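Module 6: Handling of limp materials
Notes to accompany the visit to the Gelstead workshop, January

These notes cover the demonstration given by Shufen Liang and Zhiqiang Li at Gelstead, and the parts of it that will be needed for the written report. Read them with the handout on grasp types from Module 2. Safety rules for the workshop were issued separately and are not repeated.

1. Purpose of the visit

Rigid parts have a shape that can be stored in advance. A bracket that has been turned through 28 degrees is still the same bracket, and its position can be given by six numbers. Cloth has no such fixed description. Every fold changes the outline, hides part of the surface and moves the points at which it could be held. The Gelstead group works on picking up, turning over and folding small pieces of fabric with two-finger grippers. The software used to record and label the trials is called Onyeka.

2. Hand-held gripper

Trials are first carried out by a person holding the gripper. The fingers are of the same pattern as those on the robot arm, so that what is recorded by hand can be used to train the arm. At the time of the visit the recorded set stood at 1,463 trials.
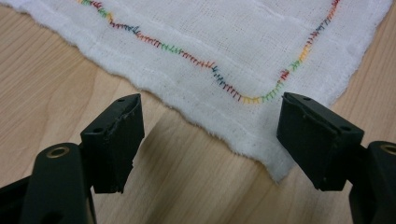 Fabric is grasped at an edge or a corner wherever possible. A corner gives a known starting point for a fold, and it can be lifted with little force. The difficulty lies in finding it. On a cut and hemmed piece the true border is a straight, dark line against the table, but a loosely woven white square with a frayed border has stray threads lying out on the wood, and the software must decide where the cloth ends. Coloured stitching that turns near the corner, as on the embroidered square, provides a second line that follows the first at a distance. Liang uses such lines as a check on the edge estimate. They should not be used alone, as stitching is seldom parallel to the border along its full length.

3. Approach and closing

Both pads are brought down open, one on each side of the chosen point. Li stressed that the height above the table matters more than the closing force. If the pads are too high they close on air; if too low they drag on the surface. An open weave also allows one layer to be pinched into a small ridge, which a stiff cotton will resist.

4. Points for the report

State which edge cue you would use for each of the three Fleklow sample cloths, and why.
Explain how a worn pad might affect a grasp on thin fabric.
Give one case in which a suction cup would be unsuitable.

Reports go to Wanting Long by 4 pm on the last teaching day of the month. Drawings may be done by hand.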